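HR for Care Settings, Unit 5 handout
Written warnings and the staff file
R. Rosales, notes from class plus bits I added after

Quick recap first. Last unit was hiring and reference checks. This one is what happens once somebody is on the payroll and it goes wrong – lateness, no-shows, skipped charting, rudeness to families. Dismissal is Unit 6, not today. Please stop emailing me about dismissal.

Main point of the unit: a warning is a record. If it's not written it is very hard to rely on later. If it's written badly it can hurt the home more than having none.

Terms, keep these straight
Verbal warning – still gets a note in the file. "Verbal" means how it was given.
Written warning – letter, signed and dated by the manager, copy to the employee.
Final written warning – says plainly that the next step may be dismissal.
Improvement plan – separate thing. About performance, not conduct. Don't staple one to the other.

Conduct vs performance
Conduct = could do it, didn't. Performance = tried, couldn't, or wasn't trained. Half of the bad warnings I see come from mixing these up. An aide who never got shown the new lift and then uses it wrong, that is training. Same aide, trained and signed off, who skips the second person on a transfer – conduct. Look at the training log before you write a single word.

What a warning letter needs
- date of the incident and date of the letter
- what happened, in ordinary words, no adjectives
- which rule or policy, by name and page
- what the employee said about it (people forget this all the time)
- what has to change and by when
- how long the warning stays live
- how to appeal and to whom

Leave out: guesses about motive, anything medical, gossip, other employees' names if you can. Resident names too, use room or initials the way your home does it.

The word "attitude". Avoid. Say what the person did. "Walked out of handover before it was finished" is usable, "poor attitude at handover" isn't. 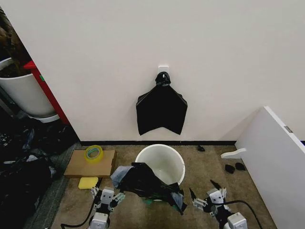
Fig. 1. Bag on a wall hook, bucket on the floor under it.

Worked case A (Skuvasbridge)
Skuvasbridge, evening shift. Housekeeping aide, call him C., late five times in December. Supervisor Jacqueline Barbier spoke to him after the second one, in the hallway, no note. After the fifth she wrote a final warning. He appealed.

Problems with it:
The hallway talk. No note so it's her word and his. She remembered it one way, he said it was a chat about parking.
Jumped straight to final. Policy there allows skipping a step only for serious misconduct, and lateness isn't on that list.
Time clock records never attached. They existed! Printed out and sitting in a drawer.
Not asked for his side. He had a bus change and had told the scheduler, Zohreh Farahani, who confirmed it when finally asked.

Result, final warning pulled and replaced with a first written. Two months of everyones time. Also he was by then well aware that the home didn't follow its own policy, which makes the next conversation harder.

What she should have done: short note to file after the second lateness, a meeting after the third, clock records on the table. Nothing fancy.

Worked case B (Trujillo)
Cook at the Trujillo home, allergy card not checked. Resident fine. Manager Melquiades Gallegos met with the cook the same afternoon, wrote down both sides, let her read it and add a line of her own. Written warning, live for a year, refresher booked. She signed. Two pages total.

Note that the signature means "I got this". It doesn't mean "I agree". Put that sentence on the form right above the line, people sign a lot easier. If they still refuse, write "declined to sign", date it, have a witness sign. Don't argue.

The file itself
One personnel file per employee, locked. Medical stuff in a different file, also locked, different key if possible. Supervisors do not keep a private folder in their desk – or if they do, assume a lawyer will read it out loud one day. Same goes for texts on your own phone.

Old warnings. Once the live period runs out it can't be used as a step on the ladder. Whether it physically leaves the file depends on your retention policy, check before you shred. Mustitz keeps them, marked expired. Plirley moves them to a sealed envelope. Either is fine if it is done the same way for everybody.

Same way for everybody, underline that. If two people skip the same check and one gets a letter and the other gets a talk, you need a reason you could say to both their faces.

Cost, since someone asked. Cirilo Gallegos in payroll put case A at 4,000 dollars, mostly management hours plus cover for the meetings. No lawyer in that number.
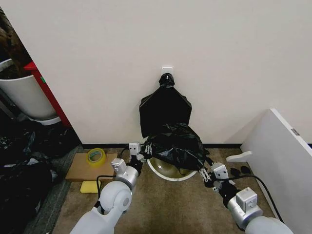 Can a supervisor give a written warning based only on a complaint from a resident's family?
It takes more than the complaint alone. Get the family's account in writing, ask the employee, talk to whoever else was on shift, check the charting for that time, then decide. The complaint starts the process.

Meetings, short version
Tell the person what it's about before they walk in. Let them bring somebody if policy says so. One person talks, one takes notes. Don't have the letter already typed up and sitting there, it looks decided becuase it was. Take a break, decide, come back or write the next day.

Shift workers: don't hold it at the end of a night shift. Tired people, bad notes.

For next time
Read the progressive discipline section of your own home's handbook and bring it. Rewrite the case A letter as a first written warning, one page max. Swap with a partner, cross out every adjective you find in theirs.

Related
Unit 4: Reference checks and what you may ask
Unit 6: Dismissal, notice and final pay
Form: Note to file (one page)
Form: Written warning, blank
Scheduling and rest periods, reading list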